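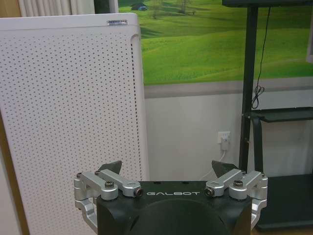

A floor-standing air purifier is usually chosen by its clean air rate and then placed wherever the outlet happens to be. The second decision can undo much of the first. Rated output is measured with free space on every side, and a furnished room seldom offers that. Cabinets with a perforated housing are the most sensitive to placement, and they are also the most common type in shared rooms. On a tall white panel with small round holes set in diagonal rows, the open area is divided into hundreds of separate passages, with a smooth border left along the top. Each hole is a small restriction. Push the panel against a sofa or a curtain and the fan has to draw the same volume through whatever holes remain.

Noise goes up first. Flow drops later, and users tend to miss it, as the display goes on showing the selected fan speed.

Clearance

Manuals differ on the gap they ask for. The Gostov sheet, which covers the large cabinets used in lobbies and lounges, specifies 500 mm on any perforated side and 200 mm behind a solid back. Both distances are taken from the housing, including any carry handle, and apply from the floor to the full height of the unit. A low table inside the 500 mm zone counts as an obstruction. So does a wastebasket.

In the lounge fit-out at Rurkisstead, completed in December, the plan had every unit at its correct clearance. By the time the furniture was in, three of them had lost it on one side. Shaohua Jiang, the fit-out lead, had the positions marked on the floor with a strip of clear tape at each corner. The tape is hard to see from standing height and easy to find when the cleaning crew rolls a unit back.
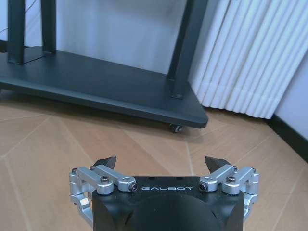
Corner tape has one drawback, in that it fixes the location and says nothing about which way the unit faces. A cabinet turned a quarter circle can sit inside its marks with the intake toward the wall. Jiang's second round added a short bar of tape on the outlet side. Units that draw from both the front and the sides need the bar as well. The outlet is seldom symmetrical, and the intended throw is toward the middle of the room.

Cable routing

Casters make a purifier easy to move, and the power cable then becomes the part that limits it. A cord run straight from the outlet to the base takes the shortest path, and in most rooms the shortest path crosses open floor. Three arrangements are in common use. The cord can follow the baseboard in adhesive clips, which leaves a slack loop at the unit. It can run under a flat cover strip, suitable for hard floors and a poor match for thick carpet. Or the unit can be moved to the outlet and the clearance checked again from there.

The Rurkisstead specification prefers the baseboard route with 40 cm of slack. This is enough to roll the cabinet forward for a filter change with the plug still in, though the plug should come out before the cover does.
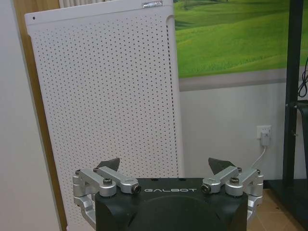 Gifty Amegashie would leave more. Her objection is that a tight allowance suits the person who drew it and fails the first time someone pulls the unit out to mop behind it, at which point the clips come off the wall and stay off. She runs a full cord length along the baseboard and ties the surplus behind the cabinet with a fabric strap. Jiang's answer is that a tied bundle collects lint. Both methods keep the cord out of the walking line, and the specification now permits either.

Floor surface matters here too. On smooth tile or a wood-look finish, small casters roll at a light push, and a cord under tension can shift the unit off its marks. Caster locks prevent this where they are fitted. Where they are not, a pair of rubber cups under the front casters does the same job. Loose items on the floor should be picked up before the unit is rolled, including wrappers and tubes small enough to lodge against a wheel.

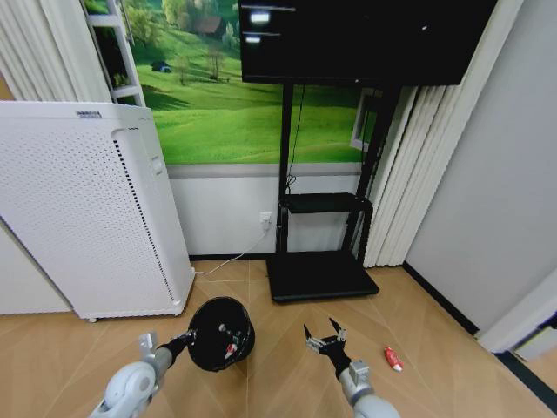 Cleaning the perforated housing

Dust builds up on the rim of each hole before it bridges the opening. A soft brush head on a vacuum cleaner, moved along the hole rows at low suction, removes it. A damp cloth is less useful on the first pass and tends to press lint into the holes. Kang, which services the units at Rurkisstead, vacuums the panels monthly and wipes the smooth borders afterward.

The internal prefilter is on a separate schedule. The Dravow sets supplied for these cabinets are washable at the coarse stage only. The fine stage is replaced, and the date of replacement is written on the filter edge in marker, facing the access cover.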